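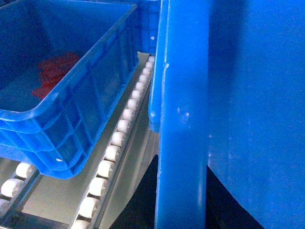

Getting a House Ready for a Power Outage When Someone Uses Medical Equipment

We live outside Porncombe, at the end of a long line with a lot of trees on it. Two people in this house depend on something that plugs in: one on a CPAP machine every night, the other on a nebulizer and a shelf of refrigerated medicine. The tips on this page are the ones we use ourselves. Check anything to do with treatment against what your own doctor or equipment supplier tells you, and do it on a day when the lights are on.

Make a list of what has to run

Walk through the house with a notepad and write down every item that matters for someone's health. Next to each one write the watts, which you'll find on a label on the machine or on its power brick. If the label only gives volts and amps, multiply them. A brick marked 24 volts and 3 amps is 72 watts at most.

Then write how many hours a day the thing is used. A nebulizer may only run for a quarter of an hour at a time. An oxygen concentrator may run all day and all night, and it draws far more than people expect. Those two need completely different plans.

Put the list inside a kitchen cabinet door. Ours also has the supplier's phone number, the utility's outage number and the pharmacy's number, all in big print.

Call the utility

Many electric companies keep a register of customers with medical equipment at home. There is usually a form, and part of it has to be signed by a doctor. Being on the register may get you earlier warning of planned shutoffs. It does not promise that your line will be fixed first, and you still need your own backup.

Ask whether the form has to be renewed. Ours does, every May, and no reminder comes, so it's on the kitchen calendar.

Call the equipment supplier too. Ask these things and write down the answers:

- Does this machine have its own battery, and how long does it last at my setting?
- Can it run on DC power, and which cord do I need?
- If it's oxygen, how many backup cylinders should I have, and who brings more?
- Is there an after-hours number that a person answers?

Battery power stations

For a CPAP, a small power station is the easiest answer. Ours is a Nonivus rated at 279 watt-hours. With the humidifier and the heated hose turned off, it gets one person through a night with some left. With both on, it was empty before morning. The heater uses more power than the blower does. Ask before you change any settings, as some people need the humidity.

Use the DC cord if there is one for your machine. Running through the AC outlet on the battery wastes part of the charge turning it into house current and back again.

Test it for a full night before you need it. Charge it, unplug it from the wall, run the machine as usual, and look at the display in the morning. Write the result on a piece of tape and stick it on the case.

Keep it topped up. Ours gets checked when the clocks change and again in midsummer. Don't leave it in a garage that freezes or in a hot car. Read the manual for the charge level it likes in storage – they differ.

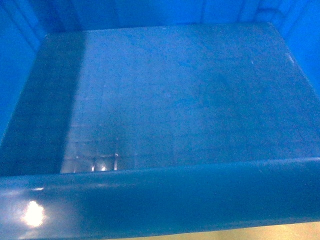 Generators

A generator makes sense for long outages or for a machine with a heavy draw. Ours is a Vikolmont, 4,000 watts running, bought used. It handles the refrigerator, the freezer, the well pump and a few lights, though we start the pump by itself and let it settle before switching on the rest.

Run it outdoors only, and well away from doors, windows and vents. Twenty feet is the usual advice, with the exhaust pointed away from the house. A garage with the door up is not outdoors. Neither is a porch. Have a battery-powered carbon monoxide alarm on each floor and test it at the start of the season.

Never plug a generator into a wall outlet to feed the house. It can kill a line worker, and it can start a fire when the power returns. Either run cords straight from the generator to the appliances or have an electrician put in a transfer switch.

Cords matter more than people think. Use outdoor-rated ones with three prongs. A 14-gauge cord does for a lamp and a CPAP. For the refrigerator we use a heavier 12-gauge. Feel the cord after a few minutes, and if it's warm, it's carrying too much or it's too long. Unroll the whole thing before you use it. A coiled cord holds heat.

Let the engine cool before adding gas. Store fuel in approved cans away from the house, add stabilizer, and use the old fuel up in the mower so it doesn't sit for years.

Some medical machines don't like rough power from an older generator. Ask the maker. If there's any doubt, charge the power station from the generator and run the machine from the power station, as long as the power station's manual allows it.

Refrigerated medicine

Keep the refrigerator closed. A closed refrigerator holds safe food temperatures for four hours or so, but medicine can be fussier than food. Put a cheap thermometer on the shelf beside it. Most refrigerated medicines are meant to stay between 36 and 46 degrees. Your leaflet will say what yours needs, and how long it can be out if it has to be.

Keep two or three gel packs in the freezer. When the power goes, set up a small cooler in this order:

1. Gel packs on the bottom, taken out of the freezer long enough that they've lost their frost.
2. A folded dish towel on top of the packs.
3. The medicine in its box, inside a zip bag.
4. The thermometer, where you can read it without digging.
5. Another towel to fill the space.

Don't let insulin or anything similar touch the frozen packs. Insulin that has been frozen is ruined even if it looks fine after it thaws. If you aren't sure about a medicine that got warm or cold, call the pharmacist before using it. Our pharmacy has replaced one box after a storm, and they wanted to know the hours and the temperature, so write them down as you go.

Small supplies worth having

We keep one bag for each person, by the hall closet, with spare tubing, a mask cushion, a week of pills and a copy of the prescriptions. The pills get swapped out whenever a refill comes in so they don't go out of date.

Headlamps are better than flashlights when you're changing a filter or drawing up a dose. Hang one on the bedpost. Candles should stay in the drawer, and if anyone in the house is on oxygen there must be no open flame at all.

A corded phone still works in some outages if you have an old copper line. Many newer home phones run through the modem and die with it. Find out which kind you have. A power bank for the cell phones is cheap, and it should be a separate one from whatever runs the medical equipment.

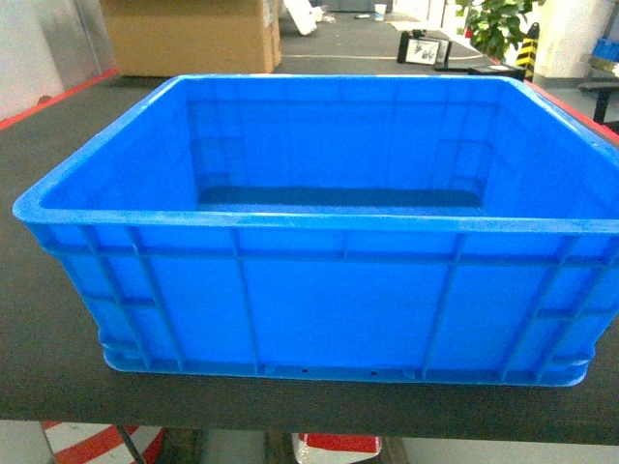

Label the chargers as well. Every black brick looks the same at 2 a.m., and the wrong voltage can ruin a machine. We use white tape and a marker, with the name of the machine on both the plug end and the brick.

Surge protection

Power that returns after an outage can come back with a jolt. When the lights go off, unplug the medical machines and anything with a circuit board. Leave one lamp switched on so you know when it's back, then wait a few minutes before plugging in again.

Replace power strips that are old or scorched, or that have a dead indicator light. A strip can go on feeding power long after its surge protection is gone. Space heaters and oxygen concentrators should go straight into a wall outlet.

Know when to leave

Decide ahead of time how far down the battery or the oxygen supply can go before you pack up, and write that on the list too. Ours is half. At half, with no repair time from the utility, we load the car and go to family in town while the roads are still open.

Ask the county which shelters have backup power and whether they take people with medical equipment. Some do and some send you to a hospital. Keep the gas tank at half or better through storm season. If anyone has trouble breathing, or a machine they can't be without stops and the backup isn't working, call 911 and leave the rest for later.

After the power comes back

- Recharge every battery the same day.
- Refreeze the gel packs.
- Check that machines with clocks or timers still have the right settings.
- Replace whatever came out of the bags.
- Change the generator oil if it's due. The Vikolmont manual says how many hours, and we keep a tally in pencil on the inside of the shed door.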